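Subject: Re: [bassey-care] Travel supplement, and why Bronholm didn't get it

> I run a small home care outfit on the Bronholm side and I'm trying to
> find out if I've missed a form. The county put out its travel supplement
> in January for agencies with "dispersed clients." The Itholm agencies
> got theirs. I was told we don't qualify because our average trip is too
> short. Our clients are up and down the valley road. One of them takes
> my aide 40 minutes each way when the log trucks are running. How is
> that short? Is anyone else getting the same answer, or is it just us?
> Also, does the appeal go to the county or to the state?

It isn't just you. As far as I can tell it's every agency with an address on our side of the ridge, and if you missed a form then we all missed the same one.

I called the county benefits desk on Tuesday and was on hold long enough to learn the whole piece of music, including the part where it stops and you think someone has picked up. The person I finally got was perfectly pleasant and read me the rule, which I wrote down on the back of a pharmacy bag. The supplement goes to agencies whose "mean client distance" is 9 miles or more. Fine. Then I asked how they measure it.

They measure it in a straight line.

I'll give you a minute with that. Anyone who has driven from the Bronholm bridge to the Dosudell turnoff knows that a straight line between those points goes through a mountain. I asked whether our aides were expected to tunnel. She said she'd make a note.
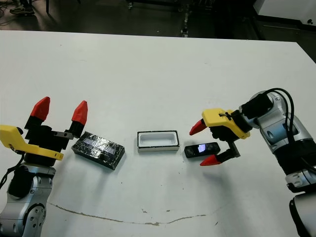

Two arms, white tabletop, three objects between them.

So your 40-minute client is probably five or six miles from your office by crow. Itholm is flat. Over there the straight line and the road are nearly the same thing, and they clear the bar with room to spare on roads you could steer with your knees. I don't blame the Itholm agencies, by the way, and I hope nobody on this list starts in on them. They drive a lot of miles, they pay for a lot of gas, and they filled out what they were handed. I'd cash the check too.

What does bother me is the press release, which calls it "a countywide supplement." It covers 115 clients. I asked how many of those are on the Bronholm side and the answer was a silence and then "I'd have to look that up." She did look it up, to her credit, and called me back before five. The answer is 2, and both of them are served by an agency with its office in Itholm.

On your second question: the appeal goes to the county first. The state won't look at it until the county has turned you down in writing, and the county doesn't send anything in writing unless you ask for it in writing. If all you have is a phone call telling you no, then officially nobody has told you no. Send a one-line letter asking for a written determination on your eligibility. Keep the envelope stub or the email receipt or whatever proves the date. Don't put your arguments in that letter, just ask for the decision. I put my arguments in mine the last time (the respite hours business, some of you will remember, at length) and they treated the whole thing as a "comment" and filed it with the comments.

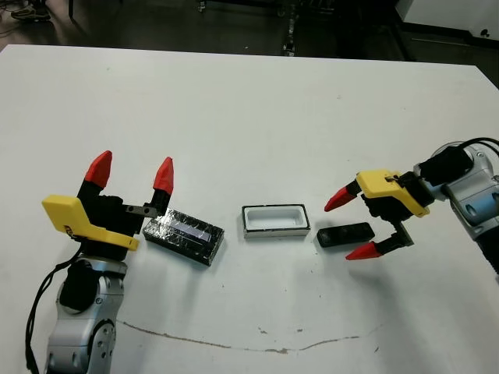 Marla Tenbrook
Family member and list moderator, Bassey Home Care List

Sorry, hit a key combination I didn't mean to, and my signature has landed in the middle. Leaving it there, I'm not retyping all this.

Where was I. Once you have the written no, you get a window to appeal, and the letter should state how long. The form asks for "evidence of material error." My suggestion is to attach mileage logs. Every agency on this list that bills for travel at all has them, and they're far better evidence than any of us sounding off about mountains. Pick one ordinary month with no storms and no road closures, because the first thing anybody will say is that you picked a bad one. Put the odometer miles in one column and the county's straight-line figure in the next and let them stare at each other.

You can get the county's figure by asking for it. It's in the file under "distance basis." They may act as though this is an unusual request. It is, since until now I don't think anyone knew there was one.
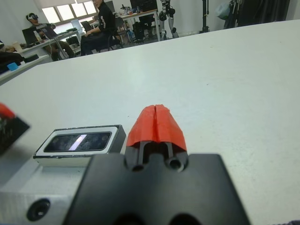

Gripper with the red fingertips together.

A couple of people wrote to me off list to ask if families can appeal too. No, only the agency can. But families can send letters to be attached, and I think they're worth having if they're short and have a fact in them. "My mother's aide arrives late because she comes from her previous client over the pass" is a fact. "This county has always treated us like the back porch" is an opinion, and one I hold, but it goes in a different envelope.

I should say what this looks like from my own kitchen, because it's the reason I care about an average distance at all. My father has an aide in the mornings. The agency pays her for the time in his house and pays her a flat amount for getting there, and the flat amount hasn't moved in years. She's very good. She has been offered work in Itholm, where the agency now has travel money, for more per hour and less wear on her brakes. She told me this while making his eggs, in the tone you'd use to mention that it might rain. She hasn't said she's going. I haven't asked. I bought the better coffee.

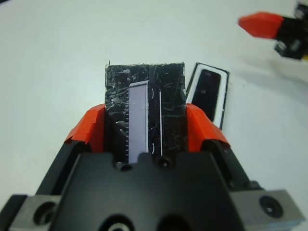

That's one household. I know of others where the aide has already gone and the agency is covering with whoever can start early, and you can hear in the agency's voicemail greeting how that's working out. If you're in that position, tell your caseworker now, in an email, and use the words "unfilled authorized hours." Those exact words. There's a box for them somewhere, and the county has to report what's in the box. "We're really struggling" doesn't have a box.

The next budget hearing is the evening one, in the Itholm annex, naturally. Public comment is at the start, so if you're coming over from our side, leave early. I'm told it's a very short drive.

If three or four agencies are willing to share logs, send them to me with client names taken off and I'll put them all on one sheet. I'd like the Dosudell end of the valley in there if possible, as that's where the line and the road disagree the most. And to the original poster: please let the list know what they say when you ask for it in writing. My guess is they'll tell you to call.

M.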